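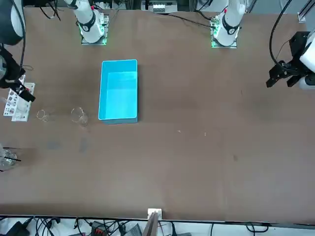

Subject lines, again

Last month's mailing went out to 1,000 subscribers under the subject line "October update". It was opened by 58 of you, and I suspect two of those were me checking the links on my phone.

So Seo-ah So persuaded me to run a proper test. We took the same newsletter, word for word, and sent it under two different subject lines. One was mine: "News and views from Utbridge". The other was hers: "We got the parking wrong". Mine was opened by 32 people in the first hour. Hers had passed that before I'd finished making the tea.

There was a paragraph on parking, near the bottom, and we had got it wrong, so I can't even complain that she cheated.

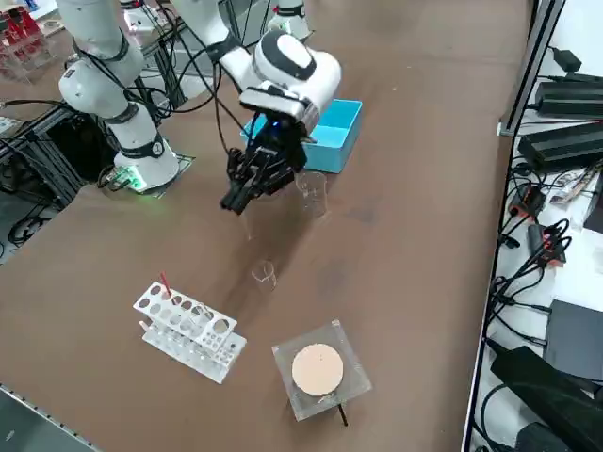 What we're changing

From now on each issue gets a subject line taken from something that is really in it. Keep it under 38 characters, or most phones will chop it off at the interesting bit. No "exciting news" – we have never had any. Emoji are still under discussion, mainly between me and Young-sook Ban, who is in favour of them.

We are also moving the sign-up form from Wendix to Somport at the end of the month. Your address will come across by itself.

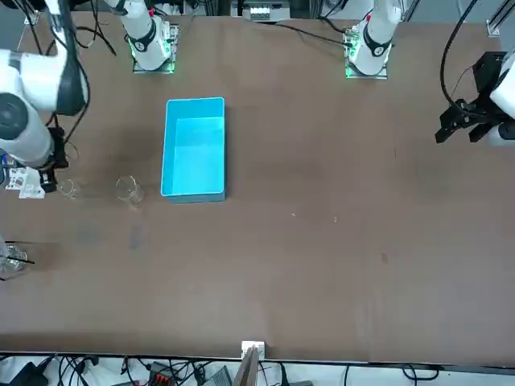 The old form will stay up for a week or so after that, so if you've linked to it from your own site, please swap the link when you get a minute. Suggestions for subject lines are welcome by reply. Rude ones will be read out at the office and then filed.

Last updated: October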